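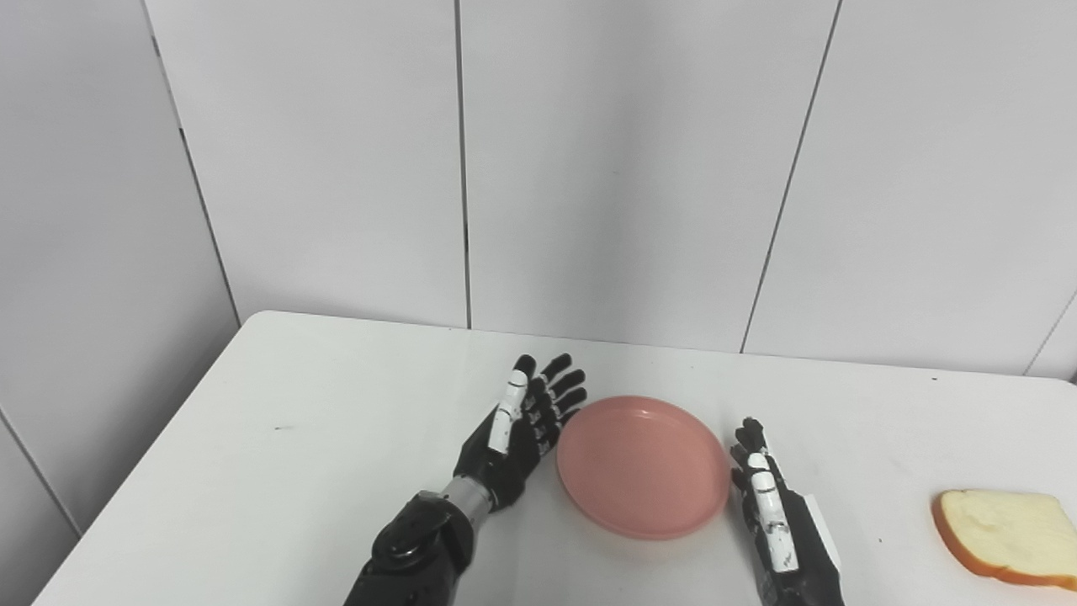 A pink plate and a slice of bread on a white table.

Zdenka Nikolaidis starts her first class at 5:45 in the morning, in a former carpet store on the east side of Jastinbridge. The lights over the back row don't work until they warm up, and the regulars who like the back row seem to prefer it that way.

She has taught group fitness for most of her adult life, first at a hotel gym and then at a chain that closed its local branch one June. When it closed, she rented the carpet store with Rok Ionescu, a strength coach she knew from the hotel. They named the place Bielecka, after the street where she learned to swim.

The plan was to sell monthly memberships. It didn't work. People signed up, came for 2 weeks and stopped, and the ones who kept coming felt they were paying for an empty room. Ionescu suggested selling short courses instead, with a start date, an end date and a fixed group.

"A course has a last day," he says. "People will get up early for something that ends."

Each course now runs six weeks. The fee is $70, paid up front, and there are no refunds after the second class. The exercises are ordinary: squats, rows, step-ups, carries, some floor work. Nikolaidis writes the whole six weeks on a sheet of paper and tapes it by the door. Participants can see what is coming, and a few plan their absences around the step-ups.

Stojan Golob, a bus driver, has taken the early course twice. He had tried running and disliked it. His knees are better, he says, though he still skips class when he is on the late route. He eats breakfast in his car afterward.

Not every course fills. An evening class for beginners was dropped after one round, and the lunchtime slot has never drawn well, even with the office buildings at Nendach a short walk away. Ionescu thinks the lack of showers is the problem. Putting them in would mean tearing up the floor, and the landlord has so far said no.

The next early course opens next month. Nikolaidis has already written the sheet. Week four has more step-ups than last time.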